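Ticket 3149: Label batches drop records after the Huro update
Status: Open, waiting on vendor
Product: Huro print spooler, Grestton warehouse

Symptom: the nightly export from Lirkar contains 1,177 rows. The spooler accepts the file, reports success, and prints fewer labels than rows. The missing labels are never the same ones twice. No error in the application log, no error on the printer panel.

Started in August, after the spooler was moved to the new host. The old host ran the same export for two years with no reports of this.

Checked so far:

Row count in the export file matches the count in the source table. Line endings are consistent. No blank rows, no duplicate IDs.

Printer firmware matches the version on the second unit. Swapping the printers makes no difference.

Splitting the export into batches of 20 gives a complete print run. Splitting it in half does not.

Spool folder is on a network share. Write permissions are correct for the service account. Free space is not an issue.
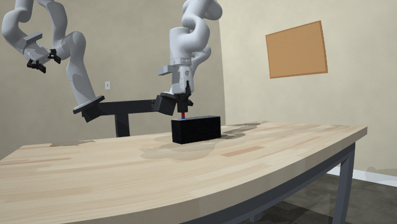

Theano Balaskas: Check the cleanup task on the share before touching the spooler again. We had the same pattern at Stojanovska, and it was a scheduled job deleting temp files while the queue was still reading them. Small batches finish before the job fires, so they look fine. The spooler counts a job as done when the temp file is gone — it does not check who removed it.

Confirmed that a cleanup task exists on the share. It came over with the folder template when the host was migrated. It runs every 2 minutes and removes anything with a .tmp extension, with no age filter.

Disabled the task at 4:10 p.m. and reran the full export to the test queue. All 1,177 labels printed. Reran twice more with the same result.

Workaround in place: cleanup task disabled, spool folder to be cleared by hand each morning until a filter is added.

Still open with the vendor: the spooler should log a failure when a temp file disappears before it is read. Leaving the ticket open for that — do not re-enable the task on the share.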